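Perguntas frequentes - braços Anoro, oficina partilhada

Vale a pena montar dois braços em casa?
Depende da paciência. Eu duvidava e ainda duvido.

Quanto custou?
973 euros, sem contar as peças que estraguei.

O simulador substitui a bancada?
Não me convence. Fiz 200 ensaios de agarrar um croissant num tabuleiro virtual e continuo a desconfiar dos números. 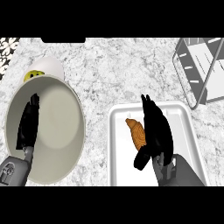 O atrito, por exemplo, fui eu que o escolhi - e um croissant a sério esfarela-se.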